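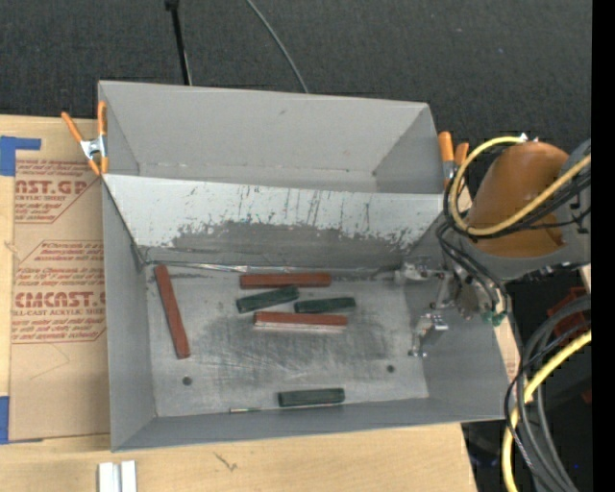 How Many Tourists Came? (And How Does Anyone Know?)

By Abilio Aranda
For readers 9 and up
April 2019

Towns that want visitors love big numbers. You'll see them on posters, in the news, and on those shiny folded papers in hotel lobbies. "Our best summer ever!" "Visitors up by 17 percent!" The number is usually printed very large, and the part telling you where it came from is printed very small, or left out.

I think you should be a little suspicious of numbers like that. They aren't always wrong. Some of them are pretty good. But a tourist is a surprisingly hard thing to count, and a lot of grown-ups repeat the numbers without asking how the counting was done.

First, what is a tourist?

You probably have a picture in your head already. Sunglasses, a suitcase, maybe an ice cream. Now try these people, all of whom are in the seaside town of Gesance on the same Saturday.

A family from another country, staying a week in a hotel.
A woman who lives 29 miles away and drove in for lunch.
A truck driver who is sleeping in town because he's tired.
A boy staying with his grandmother for the whole summer.
A salesman who came for a meeting and never saw the beach.
A couple who own a vacation apartment and come every month.

Which of them are tourists?

Many people who work on this say that anyone who travels away from their usual place and stays at least one night counts as a tourist. A person who goes home the same day is called a day visitor. With that rule, the family is in. So is the truck driver, depending on who you ask. The woman who came for lunch is a day visitor, unless she comes every week, and then Gesance might be part of her "usual place" and she doesn't count at all.

The salesman is in, too, if he stayed the night. Lots of people are surprised by that. Tourism numbers often include people who traveled for work, even if all they saw was a parking lot and a room with a long table.

So before you believe any number, the first question is who got counted. If a town counts day visitors one year and leaves them out the next, the two numbers can't be compared. It would be like measuring your height with shoes on in one grade and with shoes off in the next, and then telling everybody you shrank.

Ways to count

Asking the hotels

Hotels keep lists of their guests. At the end of the month, a hotel can tell the town how many people stayed. That sounds simple, and it's one of the better ways.

Here's the trouble. Most hotels don't only report people. They also report nights. If you stay in a hotel for five nights, that's one guest but five nights. Now imagine a poster that says "2,929 visitor nights!" Somebody reads it too fast and tells a friend that 2,929 visitors came. Those are very different things. If each visitor stayed a long time, there may have been only a few hundred people.

And what about visitors who don't use hotels? People sleep in tents, on boats, in rented rooms, and on their cousin's couch. Your cousin's couch doesn't send a report to anybody.

Counting at the gate

A castle or a zoo sells tickets, so it's easy to know how many tickets were sold. But tickets aren't people either. If you go to the castle in the morning, the zoo after lunch, and the boat museum before dinner, you bought three tickets. Add up all the tickets in town and you've been counted three times. You're still only one kid with sore feet.

The hill village of Bratirmont has this problem in a small way. The ski lift there has a counter that clicks each time somebody gets on. It's a fine way to find out how hard the lift is working. It's a terrible way to find out how many skiers there are, and yet every November the village newsletter calls the lift clicks "visits." A good skier might ride that lift a dozen times in one day. A nervous one might ride it once and spend the rest of the afternoon drinking hot chocolate.

Standing on the corner with a clipboard

Sometimes the town sends people out to ask questions. Where are you from? How long are you staying? How much did you spend today?

This is called a survey. It can tell you things that hotels and tickets can't. It also goes wrong very easily.

Say you stand outside the train station and ask 90 people. You'll meet plenty of travelers there, because it's a train station. If you then decide that most people in town must be travelers, you've fooled yourself. Walk over to the supermarket and ask 90 people there, and you'll think there are hardly any tourists at all.

There's also the question of money. Do you know how much your family spent on its last day out? Including parking? Most people guess, and people on vacation guess badly. Some guess low so they won't feel silly about the giant stuffed dolphin.

Using phones

Phones connect to towers, and phone companies can see how many phones are near each tower. Some places now use this to work out how many visitors they had. Names are supposed to be taken off first. (Whether that's always done well is a good thing to ask about, too.)

A phone isn't a person, though. Small children usually don't have one. Some adults carry two. And a phone on a bus that is driving past town can look a lot like a phone that came to visit, if nobody checks how long it stayed.

A sports weekend on Heo

Let's look at one kind of claim that I find especially hard to swallow.

Heo is a small island with one road, a harbor, and a golf course. Last year it held a golf tournament. Afterward, a travel company named Pirnard, which sells trips to the island, said the tournament had been wonderful for tourism. The hotels were full all weekend!

I believe the hotels were full. But were they full because of the golf?

To answer that, you'd want to know how full the hotels are on the same weekend in a year with no tournament. If the weather is warm and school is out, they may be full anyway. In that case the golf fans didn't add to the crowd. They took rooms that other people would have had.

Some of the usual visitors may even have stayed away. Picture a family that likes quiet beaches. They hear that there will be crowds, loudspeakers, and high prices, so they go somewhere else. You can count the fans who came. It's much harder to count the families who didn't.

And look again at who made the claim. Pirnard sells trips to Heo. That doesn't mean the company is lying. It does mean that the company is happier with a big number than with a small one, so I'd like to hear from somebody who doesn't care either way.

The percent trick

Remember "Visitors up by 17 percent"?

Percent means "out of each hundred." If a town had 100 visitors and now has 117, that's up 17 percent. If a town had 100,000 visitors and now has 117,000, that is also up 17 percent. One of those is a few extra cars. The other one is a traffic jam. The percent alone won't tell you which.

It also won't tell you what it's being compared with. Suppose last summer it rained nearly every day and hardly anyone came. This summer was ordinary. Compared with the soggy year, ordinary looks amazing. A careful report would show you several summers in a row. A poster shows you one.

Why does it matter?

Maybe you're thinking, so what? Let them have their big number.

Well, towns use these numbers to decide things. If the people in charge of Gesance think that huge crowds are coming, they might build a new parking lot where the soccer field is now. They might spend money on ads that could have fixed the swimming pool. If they think too few people are coming, they might run out of trash cans, buses, and drinking water in the middle of summer. Somebody who lives there has to put up with the mistake, and some of those people are your age.

Questions to ask

Next time you see a tourism number, try these on it.

Who counted?
Do they want the number to be big?
Did they count people, nights, tickets, clicks, or phones?
Are day visitors in or out?
Could one person have been counted more than once?
What is it being compared with?

You won't often get all the answers. Try writing to a tourist office sometime and see what comes back. I've done it, and I've received some very nice folded papers with beaches on them. One office did send me a real page explaining how they counted, including the parts they weren't sure about. I trusted their number a lot more after that, even though it was smaller than the others.

Try it yourself

Pick a place near you where people come and go, such as a park or a library. Ask a grown-up to come along. Before you start, write down your rule for who counts as a visitor. Does a dog walker count? What about someone who works there? What if the same person leaves and comes back?

Have a friend count at the same time, from a different spot, without talking to you. Compare your totals when you're done. If they don't match, go through your rules together and look for the place where you disagreed.

Words to know

Day visitor: someone who comes to a place and goes home the same day.
Survey: a set of questions asked to a group of people.
Visitor night: one person staying for one night. Two people staying three nights makes six visitor nights.
Percent: a number out of each hundred.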